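Staff Interview: Akinyi Owino on Reopening the Evening Sewing Program

Published 13/07/2026

Akinyi Owino joined the Bresance Center for Adult Learning as an evening instructor and was appointed head of the textile program in December. The program had been closed for two years when she took it over. It now offers 3 courses, including one for people who have never threaded a needle. She spoke with the Center's newsletter in her office on the second floor, shortly before the start of the summer session.

Ms. Owino did not come to teaching by a direct route. She trained as a pattern cutter and spent most of her working life in workrooms that made uniforms for hotels and hospitals. "I learned to work to a number," she said. "So many jackets by the end of the week, all the same. I was good at it, and I do not regret it. But I never once met a person who wore anything I had cut."

Her first class at the Center was a substitute assignment. The regular instructor was on leave, and Ms. Owino agreed to cover the remaining evenings of a course in clothing repair. She remembers that the students had brought in far more mending than the schedule allowed for. "There were coats, school trousers, a set of curtains. One gentleman had a tent. I threw out the lesson plan that I had been given and we worked through the pile. I would do the same again, although I would warn the office first."

The textile program closed the following year, when enrollment had fallen and several of the machines needed costly service. Asked whether she thought the decision had been correct at the time, Ms. Owino was measured. "The rooms were cold and the machines were bad. People will forgive one of those. I understood why it was closed. I did think that it should have a date for opening again, and I said so in writing."

The Center's director of studies, Kwan-ho Lo, confirmed that her letter was the first item in the folder when the question was raised again last fall. "It was a page and a half long and it contained a budget," Mr. Lo said. "Most proposals that reach me are much longer and do not."

The new program differs from the old one in several respects. Class size is limited to 15. Fees may be paid by the month. The beginners' course no longer starts with a garment, and students spend the opening evenings on straight seams, corners and hems before they are given a pattern of any kind. Ms. Owino said that this was the change she had argued for most strongly.

"In the old course everyone made a skirt," she said. "If you did not want a skirt, you made one anyway, and if the zipper went in badly you took home a skirt that you would not wear. A pillow cover teaches you nearly the same things. It has four corners and an opening. When you get it wrong, you can sit on it."

Students are asked to supply their own fabric, and the course notes advise plain woven cotton of medium weight. Ms. Owino accepts that the advice is widely ignored. Prints are popular, above all dots and checks, and she has stopped discouraging them. A regular print, she said, is a fair judge of how straight a person has cut. "You see it at once in a row of dots. I do not need to say anything. The student holds it up and is quiet for a moment, and then asks for the seam ripper."

She was less flexible on the subject of pressing. Every student is shown how to use an iron on the first evening, and she expects each seam to be pressed before it is crossed by another. "I have had people tell me that they came to learn sewing and not ironing. I tell them that the iron is half of it. Then they go home and skip it, and the next week I can tell." 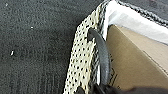

Black polka dots on cream-colored fabric, a favorite kind of print among beginners.

Enrollment for the spring session passed the Center's target, and a waiting list was opened for the beginners' course. Wyn James, who completed the course in the spring and has registered for the intermediate level, said that he had signed up after paying a tailor to shorten two pairs of trousers. "I have short legs and I expect to keep them," he said. "It seemed sensible to learn." He has since hemmed trousers for his brother and his brother-in-law, and has begun to turn down further requests.

The intermediate level will run for 7 weeks and will cover zippers, linings and basic alterations. A separate course in clothing repair, the subject Ms. Owino first taught at the Center, will be offered on the same terms. Students in that course may bring their own mending from the first evening. Tents will be considered on request.

Ms. Owino would like to add a class in pattern drafting, but she does not expect to do so this year. The cutting tables are too low for long work - she has asked for them to be raised - and drafting needs a second instructor in the room. She is also seeking a better supply of thread, which she described as the one item on which the program should never try to save money.

Asked what she had made most recently for herself, she had to consider the question. "A bag for clothespins," she said. "Before that, I could not tell you. I cut out a blouse in the winter and it is still in pieces on a chair."

Registration for the fall session opens at the front desk next month. Current students may reserve a place with their instructor before that time.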